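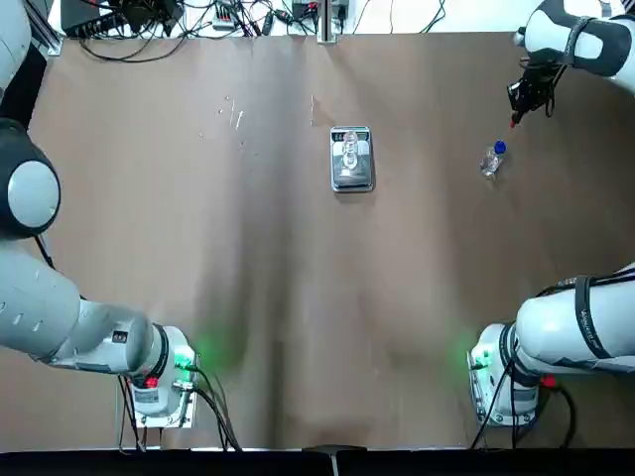
Which plastic bottles can go in the Kondivon returns crate?

Clear and lightly tinted drinks bottles up to 3000 ml, empty, with the cap screwed back on. Bottles that have held oil, detergent or solvent go in the general plastics bin beside the loading door at Urham.

Do I have to rinse the bottle first?

Water bottles need no rinsing. Anything that held juice, milk or a fizzy drink should be rinsed once with cold water and drained upside down. Residue dries on the inner wall and lowers the grade of the whole bale.

Should the cap stay on?

Yes. Loose caps fall through the mesh of the crate and are lost at the sorting stage. Caps and bottles are made from different plastics and are separated in water after shredding, where the cap material floats and the bottle material sinks.

What about the label?

Leave it. Paper labels and film sleeves are both removed at Nesow. A full-length sleeve that hides the colour of the bottle should be slit and pulled off if this can be done by hand.

Should I crush the bottle?

Flatten it lengthways, press the air out and refit the cap while the bottle is still held flat. Do not twist it into a short plug. Twisted bottles spring open in the crate and take up more room than flat ones.

Can a bottle be left on a worktop or table for collection?

No. Collection is from the crates only. A bottle placed on its side on a level surface will roll if the surface is knocked, and a part-full one can leak at the thread even when the cap feels tight. Stand it upright until you can take it to a crate.

I have found a bottle with water still in it. Where do I empty it?

In the sink in the wash area, never in a floor drain. If you are not certain that the liquid is water, do not open the bottle. Put it in the grey tray under the sink and write the time and place on the tray sheet.

Can I refill a single-use water bottle?

It can be refilled for use on the same day if it is undamaged and has been used by one person only. It should not be filled with hot water, which softens the wall and distorts the neck. For regular use, take a refillable bottle from the stores cupboard (stock code 2206).

Are drinks allowed near powered equipment?

Closed bottles may be carried through the work areas. Open bottles and cups may not. If a bottle leaks near cables or a socket, switch off the supply at the wall before wiping up, and report it on the spill form.

How often are the crates emptied?

Every 3 working days at Urham and Nesow, before 11 in the morning. The Quintero building has one crate on the ground floor, emptied when the fill line is reached.

The crate is full. What now?

Use the next nearest crate. Do not stack bottles on the lid or leave bags beside it. Full crates can be reported through the Kondivon page under "Site services".

Page last revised: 2022-11-25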